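Makora Residential Services
Position Announcement: Household Operations Coordinator, Lindqvist House

Makora Residential Services invites applications for the position of Household Operations Coordinator at Lindqvist House, a supported residence for adults returning to independent living after a long hospital stay. The position is full time and based on site. It reports to the Residence Director, Ravindra Mathur.

About the residence

Lindqvist House is home to 15 residents, most of whom stay for between six and eighteen months. Each resident has a private bedroom and shares a kitchen, a dining room and a laundry with others on the same floor. Residents plan and cook many of their own meals, and the coordinator is expected to support that practice, including on days when it would be quicker for staff to do the work.

The house is one of three residences operated by Makora. The others, Nomine and Naritz, serve older adults and families respectively. Staff are assigned to a single residence but may be asked to cover a shift at another during holidays, with mileage paid at the standard rate.

About the position

The coordinator keeps the household supplied, clean and in working order. The previous coordinator, Tavion Escobedo, has moved to a training role with Makora and will be available to the new employee during the first month. Applicants should expect a mixture of desk work, errands and physical work, with the balance changing from week to week.
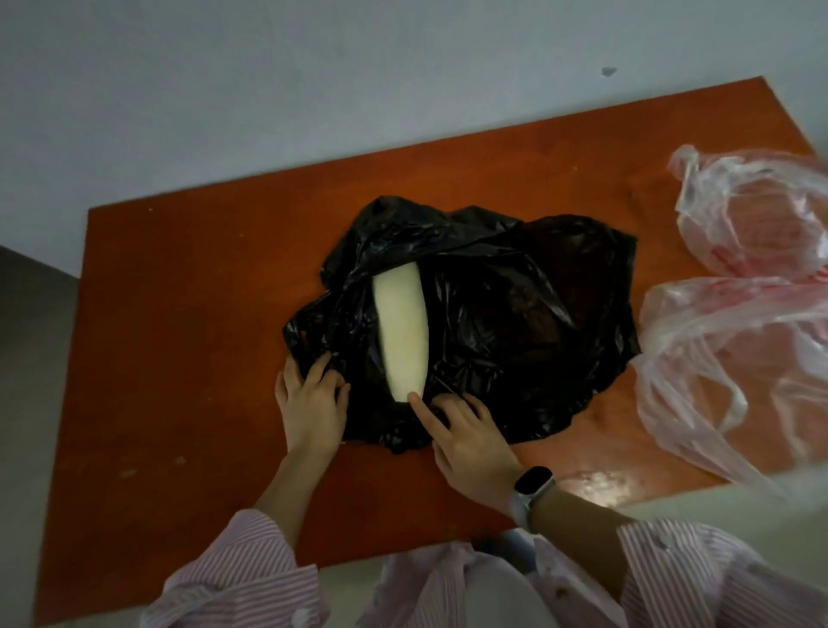 The household budget for groceries and supplies is $3000 per month. The coordinator prepares the monthly order, compares it with what was used in the previous month, and submits receipts to the business office by noon on the last working day. Purchases outside the approved list need a signature from the Residence Director. Small cash purchases are permitted but must be entered in the house ledger on the day they are made.

Duties

Plan and place weekly grocery and supply orders, taking account of residents' dietary needs.
Receive deliveries, check them against the order and report shortages to the supplier.
Keep the pantry, linen room and cleaning closet stocked and labeled.
Arrange trash and recycling collection with the city, including bulk pickup.
Assist residents with meal planning, shopping lists and laundry schedules.
Inspect shared rooms each morning and log any repair that is needed.
Meet contractors at the door and remain on site while work is under way.
Attend the staff meeting and take notes when asked.

The coordinator does not give medication, provide personal care or take part in clinical decisions. Questions of that kind are referred to the nurse on duty. 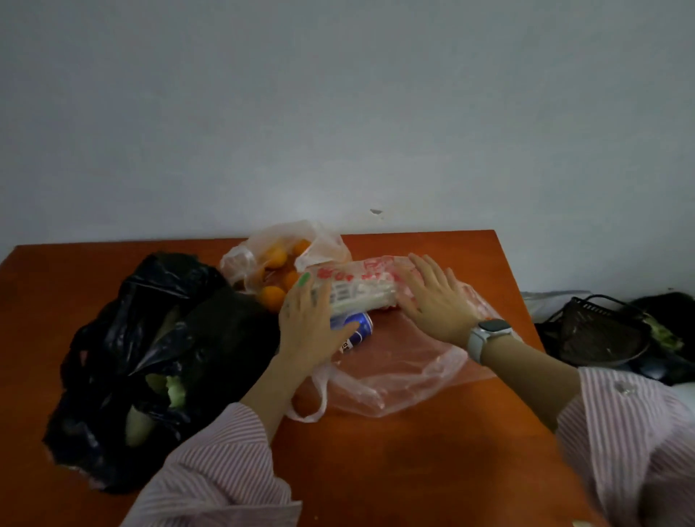 Black plastic bag and grocery bags on a table.

Qualifications

Applicants must have a high school diploma or equivalent and at least two years of paid experience in housekeeping, food service, property management or a related field. A valid driver's license is required, as is the ability to lift 40 pounds and to use stairs several times a day. The residence has an elevator - it is reserved for residents during meal hours.

A current food handler card is preferred. Applicants without one may be hired on the condition that they obtain it within 60 days, at Makora's expense. Experience in a residential care setting is welcome but will not be given more weight than comparable experience elsewhere. The ability to speak a second language is an advantage.

All offers are subject to a background check and a tuberculosis screening.

Hours and compensation

The regular schedule is 8 a.m. to 4:30 p.m., five days per week, with an unpaid half-hour meal break. One weekend shift is required each month and is offset by a day off in the same pay period. The starting wage is $23.40 per hour. Benefits include health and dental coverage after 30 days, paid vacation, paid sick leave and a retirement plan with an employer match. Staff on duty may eat with the residents at no charge.

The first 90 days are a probationary period. A written review takes place at the end of it, and the employee may attach comments to the review before it is filed.

How to apply

Applicants should send a resume, a cover letter of no more than one page and the names of two references to Hideaki Ueda, Human Resources, quoting position number 2051. Applications may be mailed or delivered by hand to the Makora business office between 9 a.m. and 4 p.m. References will not be contacted before the interview stage.

Interviews will be held at Lindqvist House in March. The panel will consist of Mr. Mathur, Rafferty Park of the business office and one current resident. Candidates who need an accommodation for the interview should state this in the cover letter or contact Human Resources in advance.

Makora Residential Services is an equal opportunity employer. The position will remain open until filled.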